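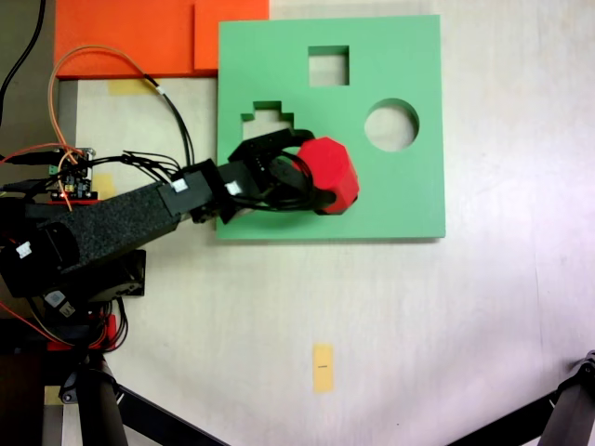 My wrist servo has been misbehaving since the day after Christmas, and I've finally got enough patience back to write about it. The fault is a small one, a twitch when the arm has been holding still for a bit, but it's enough to spoil a sorting run. The red octagon is the block I keep testing with, mostly out of stubbornness, and those black cables looped around the gripper were my very first suspect. Moushumi said so back in July (she did, I'll admit it!) and I told her they were fine.

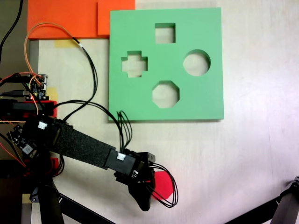
Is a twitching servo dangerous? On an arm this size it's mostly a nuisance, but keep your fingers away and cut the power before you touch a connector.

I learned that second part with a pinched thumb, which has healed nicely, thank you to everyone who wrote.
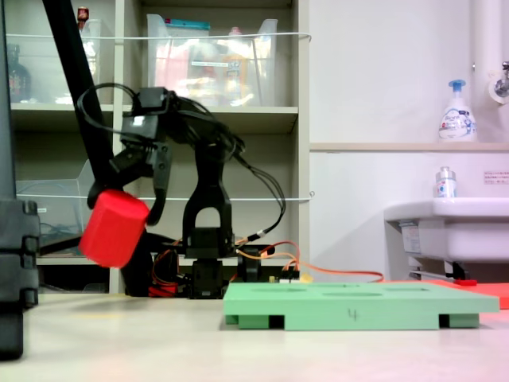

Gripper up high, red block in its claws.

Dinesh came by with a bag of oranges and his good meter, and between cups of tea we found a signal wire that dropped out whenever the wrist turned past 40 degrees. I'd tied the bundle far too tight, you see, and the poor thing had been tugged on every single run.
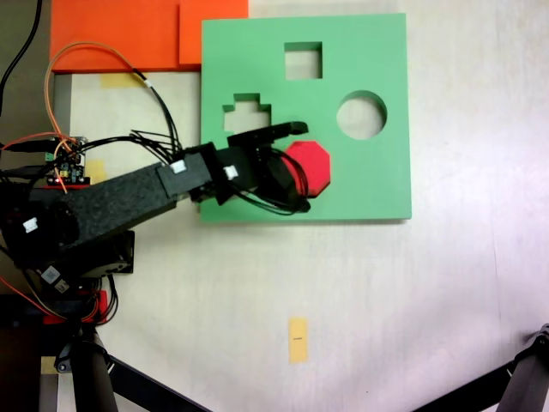
So I've ordered a longer lead, and until it comes I'm keeping the wrist turns small and the speed down low.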